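Category: Recording & Mixing > Metal and Heavy Music
Last updated: December

Kick drum disappears under down-tuned guitars at fast tempos

Plinell

I'm mixing a six-song death/doom EP for my own band. Guitars are in drop A, two rhythm tracks panned hard left and right, bass mostly following the guitars an octave down. The slow sections are fine. As soon as the drummer goes to double bass, the kick turns into a vague thud and I lose the individual hits. In solo it sounds good. In the mix it doesn't.

What I have tried so far: boosting the kick at 80 Hz (made it worse, the whole low end got cloudy), turning the guitars down (the songs lose their weight), and a sample blended under the natural kick. The sample helped a little, but I don't like how typewriter-like it gets when I push it. Kick is a 22-inch drum with one mic inside, no outside mic. Bass was recorded DI and through a cab.

Is this an EQ problem, a compression problem, or did I record it wrong?

Tags: kick drum, low end, double bass, drop tuning

Jostgate

Mostly arrangement and EQ. Your bass fundamental on the low A is down near 27 Hz, which most speakers won't reproduce. What people hear as the bass note is the second harmonic, just above 55 Hz, and the third, just above 80. So when you boosted the kick at 80 you stacked it on top of the strongest audible part of the bass.

Try it in this order.

Start with the guitars. High-pass both rhythm tracks somewhere between 70 and 100 Hz, with the bass playing while you set it. Soloed guitars will sound thin. Leave them thin. Then look for the palm-mute buildup between 120 and 200 Hz and put a dynamic band or one band of a multiband compressor on it, so it only moves when the mutes hit.

Next, pick one owner for the bottom octave. For fast material I give it to the bass and place the kick slightly higher. Pull the kick's lowest range down with a gentle shelf and let its body sit around 90. Cut the boxy range between 300 and 500 Hz, usually more than feels reasonable.

Last, the click. At fast tempos the ear follows the beater attack, and the low end of each hit overlaps the next one anyway. A wide boost at 3000 Hz will carry further on small speakers than a narrow one at 6 or 8 kHz, and it is less likely to give you the typewriter effect. If it fights the guitar pick noise, take a decibel or two out of the guitars at the same spot.
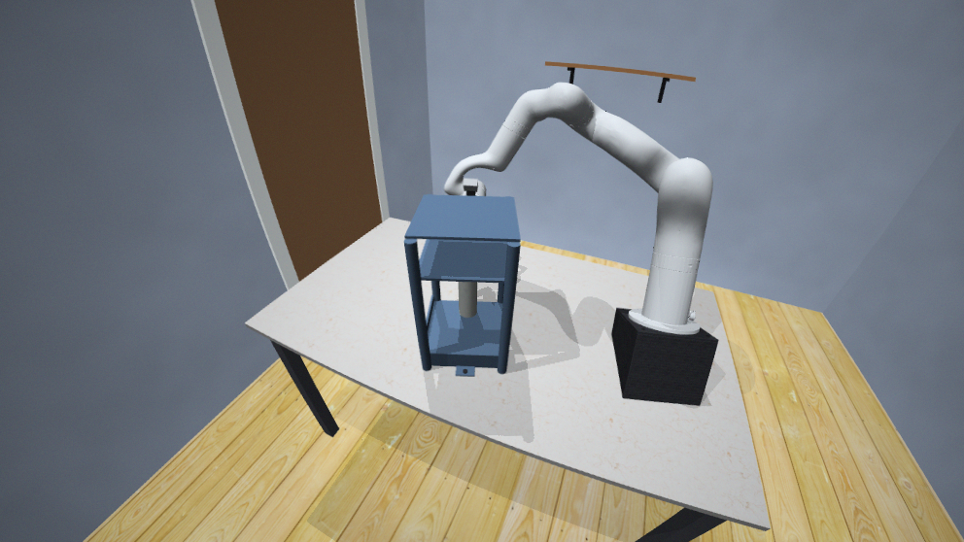
Should the kick trigger a sidechain compressor on the bass in this style?

It can, but split the bass first. Duplicate the track, low-pass one copy at 200 Hz and high-pass the other at the same point, then put the sidechain on the low copy only. Two or three dB of reduction is enough. Set the release short enough that the bass recovers between hits. On a long sixteenth-note run it may never recover fully, and then you are just turning the bass down, so automate the threshold for those sections or bypass it.

Check the polarity of the DI against the cab mic as well. If they are partly out of phase, the low end is uneven from note to note and no amount of sidechaining will repair it.

Nistow

Jostgate covered the EQ. I would add the length of the kick. At 200 bpm a sixteenth note lasts 75 milliseconds. If the drum rings for twice that, every hit is masking the one after it, and compression brings the ring up even more. Use a gate or a transient shaper with the sustain turned down on the double bass passages only, and leave the slow parts alone. Two tracks, one for slow and one for fast, is easier to manage than automating one.

On the sample: check alignment at sample level. I had a session where the trigger was 306 samples late on every hit. That is close to 7 ms at 44.1 kHz, enough to hollow out the low end and smear the attack. Also vary the velocity. Fixed velocity is most of what makes it sound like a typewriter.

One inside mic is workable. Next time put something outside the resonant head too.

Šťastný

same issue here, I just turned the kick up and put a limiter on the master. sounds ok in the car

Plinell

Followed the order above. High-pass on the guitars ended up at 85, and the DI and cab were out of polarity, so that was a good part of it. Flipping the DI changed more than any EQ move I had made. My sample was late too, though only by 56 samples. Still working on the gate settings for the fifth song – the drummer switches between slow and fast every two bars and the tail on the last fast hit gets chopped.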